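Chapter 8
Small loose things

In this chapter
8.1 The trouble with "a place for everything"
8.2 What a cup can and can't do
8.3 Lying down or standing up
8.4 Does sorting by colour pay?
8.5 Timing a tidy-up
8.6 When to leave it alone

Words to know: loose stock, upright storage, splay, reach, reset time, sorting cost

Most books on running a canteen, a break room or a shared kitchen give a page to small loose things, and the page nearly always says the same. Put them in a container. Label the container. Return everything to it at the end of the day. The reader is then moved on to fridges, where the writer is happier.

We think the page is too short and that a good deal of it has never been tested. Straws, stirrers, wooden forks and sachets are cheap one at a time, so their cost is easy to ignore. The time spent picking them up is paid for by the hour and is harder to see. When Unathi Nel kept a log of the closing jobs at the Korodham site canteen one October, the sheet had a line for cleaning the coffee machine, a line for the floor and a line for the bins. Straws, stirrers and sachets had no line at all. They turned up in the margin, in pencil, under "other", and "other" came to 16 minutes on the first evening. The manager had guessed two.

One evening in one canteen proves very little, and Nel says so in her notes. Staff who know they are being timed do not work as they usually do. Some hurry and some make a show of being thorough. Still, a guess of two minutes against a log of 16 ought to make us slow to believe anyone who says that small things look after themselves.

8.1 The trouble with "a place for everything"

The old saying tells us that a thing with a place will be put back in it. Look at the claim closely and there are two parts to it. One is that people will know where the thing goes. The other is that they will take the trouble. A cup on a table deals with the first part well enough. Anyone who has seen straws standing in a cup knows where the next one belongs, and no label is needed. It does nothing for the second part.
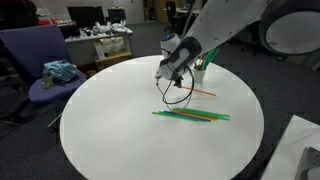

Think about what putting back involves when the things are long, thin and light. A straw lying flat on a hard, smooth surface gives the fingers very little to get hold of. Press on one side and it rolls. Pinch it from above and the nails meet the table before the fingertips have closed. Several lying side by side are easier in one way, as the hand can sweep them together, and harder in another, as it is then difficult to lift one without disturbing its neighbours. The stray that has ended up away from the rest is often the last to be dealt with, and it takes a reach of its own.

None of this appears in the saying. It treats putting back as a single act, the same for a straw as for a saucepan. Keep this in mind whenever you meet a rule for tidying that doesn't mention the shape of the thing to be tidied.

8.2 What a cup can and can't do

A drinks cup is the usual holder for straws in small canteens. The reason most often given is that it suits the job. A likelier reason is that the cup was there. It has some real advantages all the same. It takes up little of the table, it can be carried with its contents, and when it gets grubby it can be swapped for another.

Its faults come from its height. A straw is a good deal taller than an ordinary cup, so much of its length is left without support. The straws lean on the rim and on each other, and they spread out at the top. This spreading is called splay. A little splay helps, because it parts the tips and lets a person take one without handling five. A lot of splay brings three problems. The outer straws lean further than they should and can be knocked by a sleeve. The weight moves to one side. And the next straw to go in must find its way down through a thicket, and may push another one up and out as it goes.

Suppliers have an answer, and it comes in a catalogue. Traltel sells a tall straw holder with a weighted base, and the leaflet promises "an end to counter clutter". We asked what this was based on and were sent a second copy of the leaflet. The holder may be very good. A weighted base will certainly be harder to tip than a light cup. But "harder to tip" and "an end to clutter" are separate claims, and only the first can be judged by looking at the thing. The second depends on what people do at the end of a shift.

Students sometimes object that nobody would spend money on a holder if it made no difference. Look in the cupboards of any canteen that has been open for more than a few years before you accept this.

8.3 Lying down or standing up

There are two plain ways to keep straws ready for use. They can lie in a tray or on the table top, or they can stand in something. Upright storage is nearly always recommended. The case for it is that it looks neater, saves room and keeps the drinking end off the surface.
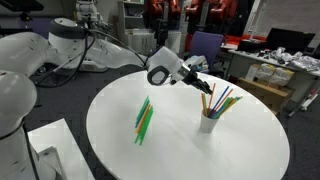
The first of these points is a matter of taste and we leave it there. The second is true of the table but not of the space above it, and a shelf over a counter can turn a tall bunch into a nuisance. The third needs more care. One end of a standing straw is off the surface, but the other end is at the bottom of the cup with whatever has collected there, and a customer who takes a straw from a cup has no way of telling which end went in first. If hygiene is the reason for standing them up, wrapped straws do the job better in either position.

There is also the matter of hands. People taking a straw from a tray tend to touch the middle. People taking one from a cup touch the top, and often brush the tops of several more. At Skesness, where the school kitchen tried both for a term, the cook, Khumalo, went back to the tray and gave this as her reason. Her helpers preferred the cup. Both sides thought the term had proved them right, and neither had written anything down.

You will meet that kind of evidence often in this trade. It isn't worthless. Khumalo had watched a lot of children take a lot of straws. But when two honest people watch the same thing and come away with opposite views, a third opinion won't settle it, and you need a tally sheet.

8.4 Does sorting by colour pay?

Mixed colours are sold as cheerful. Once they are out of the packet, somebody usually feels they should be sorted, and a fair amount of paid time goes on this in places where the customer has never asked for a green one.
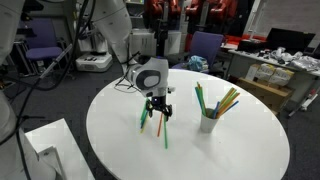

Figure 8.1 Straws of several colours in a white paper cup, with others held over the table top.

Sorting cost is the time taken to separate a mixed lot before it is put away. For straws of one length and one width, the colour changes nothing about how they are used, so the cost buys only a look. If each colour stands for something, such as a size or a material, then sorting may earn its keep, and section 8.4 in full sets out how to work this out for a batch of 80. Our own view is that most small canteens should put mixed straws away mixed. Readers who disagree are asked to do the sum first.

Be wary, too, of the half-sorted holder. It takes nearly as long as the fully sorted one and is undone by the first few customers.

8.5 and 8.6: timing, and leaving alone

The last two sections deal with reset time, meaning the time from a table in use to a table ready for use again. We give a simple log sheet and show how it was filled in over 31 closing shifts at Korodham. The results are untidy. Some evenings are missing, one was entered twice, and the person who was quickest with straws was slowest with almost everything else. We have printed the sheet as it was kept, blanks included.

Section 8.6 then asks when tidying small things can be put off. The usual advice is never. We find this hard to square with the figures, and would sooner see a few straws left on a clean table until morning than a tired person kept late to stand them in a cup. Wet tables, food spills and floors are another matter and are covered in the next chapter.

Before you read on

Try this with a partner. You will need one packet of straws, a paper cup, a table with a hard top and a watch.

Tip the straws out on the table and put them back in the cup one at a time. Write down the time. Tip them out again and put them back by the handful. Write that down too, along with how many you had to pick up twice.

Change places and repeat. Before your partner starts, write down how long you expect it to take and fold the paper over.

Now move the cup to the far edge of the table and do it all once more. Keep the sheet, including any guesses you would like to change. You will use it in section 8.5.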